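Section 4. Preparing and Approving a Simulated Board Task

4.1 Scope

This section applies to all board tasks carried out in the Larer simulation before the same task is released to the arm at Terordale. It replaces the instructions issued in February. Users who have not completed the induction in Section 2 must not approve a task.

4.2 Before you begin

1. Log in with your own account. Shared accounts are not permitted for approval.
2. Open the task sheet and confirm that the sheet number matches the number shown in the Larer start window.
3. Load the room file supplied by Koster. Do not edit the floor, walls or furniture.
4. Set the random seed to 589 for the first run. Other seeds may be used once the first run has been saved.
5. Check that the speed limit is set to the value on the task sheet.

Note: If the room file fails to load, close the program and repeat steps 2 and 3. Do not copy a room file from another workstation.

4.3 Placing the arm and the board

1. Fix the base to the table position given on the task sheet.
2. Place the board within reach of the gripper. The arm must be able to get to every square without its base being moved.
3. Set out the pieces in the order listed. Pieces must stand upright and within their squares at the start.
4. Move the arm to the waiting position with the gripper open and empty.
5. Save the starting state under the task number, followed by your initials.

Caution: Do not start a run while any part of the arm overlaps the board or the table. The program will accept such a state, but the contact forces it records are not valid and the run must be discarded.

4.4 Checking the views

Each task is to be checked in at least 2 views. One must look down on the board. The other must be taken from the side of the room and must include the gripper.

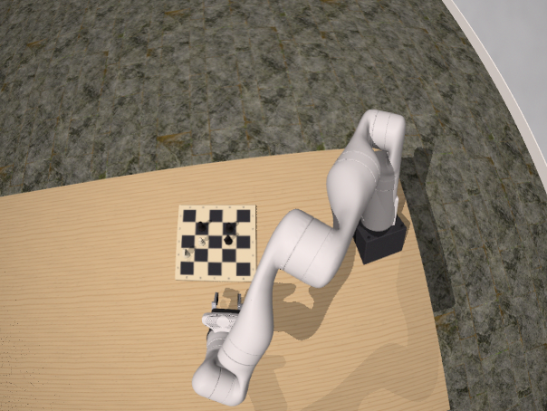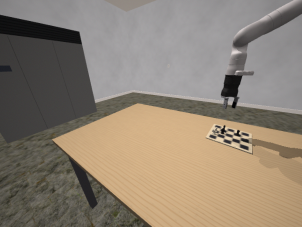
The reviewer is responsible for confirming that the saved state agrees with the task sheet, and may not rely on the operator's word for this. Piece positions are to be read from the view that looks down on the board. In the first view above, the five pieces can each be assigned to a square, although the two black pieces standing on black squares need a closer look. The side view is used for the gap between the fingers and the clearance above the table. It must not be used to record piece positions where shadow and dark squares run together. If the two views cannot be reconciled, the reviewer shall return the task without approval and state which item is in doubt.

4.5 Approval and records

1. The operator signs the task sheet first.
2. The reviewer signs second. The operator and the reviewer must be different people.
3. Send the signed sheet and both saved views to Gijs Jacobs at the Urnville office.
4. Keep the run log for 13 months.

Requests to depart from this section must be made in writing to Frans Brouwer before the run takes place. Approval cannot be given afterwards.

Section last revised: September 11, 2023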